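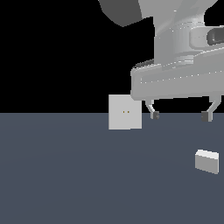
Anyone else on the Drorkiron sim pack yet? The plug tasks

wristcam_61
Got the trial Wednesday. 11 tasks, arm plus hand cam, runs fine on my old desktop. Looks are bare bones, black sky and a slate floor, dont care. Worth paying for or do I stick with the free Lüthi scenes?

Share 5

gasthorpe_bench
Paid in November. Physics is decent, contact at the fingertips is better than Lüthi. Rendering is the weak part. No shadows to speak of so anything camera-trained learns weird stuff.
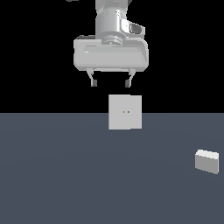 Fingers open over the cube, white block off to the right.

solder_sam_not
Disagree on rendering. Flat is fine for a first pass, you randomize later anyway. My beef is the price. 382 for that many gray boxes, come on

gasthorpe_bench
"randomize later" with what? theres no texture slot on the floor. I asked support, got a link to the FAQ

wristcam_61
Hand view next. Two tiny specks on top of the long block, ochre one and a whitish one. Markers?? Also jaggies all along the edges, is there an AA setting

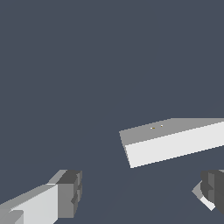 Re: jaggies + specks

nadent_user
Look in the camera config, aliasing was off by default on mine. Turned it on, lost some 5 fps. No idea on the specks. I moved over from Nadent and the hand view alone was worth it, theirs clips thru the fingers constantly.

solder_sam_not
Nadent fixed the clipping ages ago, update your install

nadent_user
I did update. Still clips.

gasthorpe_bench
Can we get back to the plug. Does anybody have it grasping reliably? Mine tips over when one finger touches first. Off center start = fail most runs
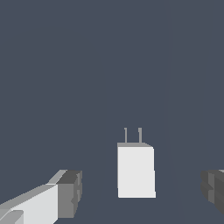
Page 2

wristcam_61
Yeah mine sits closer to the right finger at the start too. Havent closed on it yet. Do you recenter before closing or let the fingers push it

gasthorpe_bench
Recenter. Slow close. Prongs are thin so stay low on the body

solder_sam_not
or raise the friction and quit babying it

gasthorpe_bench
then it wont transfer to a real arm, so whats the point

wristcam_61
ok will try the slow close tonight, trial has a few days left

12 comments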